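Gridwood Black Marble-Look Table Top
Item 2647
Sold by Rathore Surfaces

Overview | Details | Care | Delivery | Returns

Gridwood table tops are sold without legs so you can fit them to a base you already own or pick one from our base range. The Black Marble-Look finish has a dark ground with pale and brown veining. The pattern varies from one top to the next. If you are ordering two tops to stand side by side, please put them on the same order and add a note at checkout. We will pull them from the same batch where stock allows.

Details

Finish: black with white and brownish veining
Use: indoor only
Edge: square, finished on all four sides
Underside: plain, sealed, no pre-drilled holes
Base: sold separately
Mounting hardware: included with bases, not with tops
Assembly: two people recommended

Which base fits

The Briris four-leg base (item 2801) fits this top without changes. The Briris pedestal base can be used for the smaller size only. Trallureck frames fit both sizes but need the adapter plates, which are listed on the Trallureck page and ship separately. Older Gridwood trestles will also work, but the top is not fixed to them and should not be leaned on at the ends.

If you are using your own base, it should support the top on all four sides or have at least one cross rail under the middle. Drill pilot holes by hand and check the depth of your screws before you start. Damage from drilling is not covered by the warranty.

Care

Wipe with a soft cloth and warm water. A drop of dish soap is fine. Do not use scouring pads, bleach, oven cleaner or wax polish. Dark tops show dust and water spots more than light ones, so dry the surface after wiping. Use a trivet under pans. Wipe up coffee, wine, tomato and citrus juice the same day.

Do not cut directly on the surface. Small scratches can be made less visible with the Gridwood touch-up stick in black. It will not fill a chip.

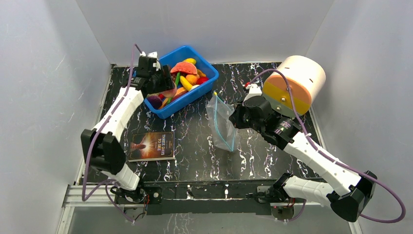
Black with white and brown veining, with a blue bin of fruit and vegetable shapes at the back left.

Delivery

Tops ship flat in a carton with corner guards. Delivery is to the front door or loading dock. Carrying to an upper floor is extra and has to be booked before the order leaves the warehouse. Please open the carton and look over both faces before signing. If a corner is damaged, write it on the delivery slip and keep the packaging.

Returns

Unused tops can be returned within 19 days of delivery in the original carton. Tops that have been drilled or cut cannot be returned. Return shipping is paid by the buyer unless the item arrived damaged or we sent the wrong one.

Stock note, 9 December 2020: the larger size is on back order. Orders placed now will ship when the next batch comes in. The smaller size is in stock.

Related items
Gridwood Table Top, White Marble-Look
Gridwood Touch-Up Stick, Black
Briris Four-Leg Base
Trallureck Adapter Plates

Add to cart | Save for later | Ask about this item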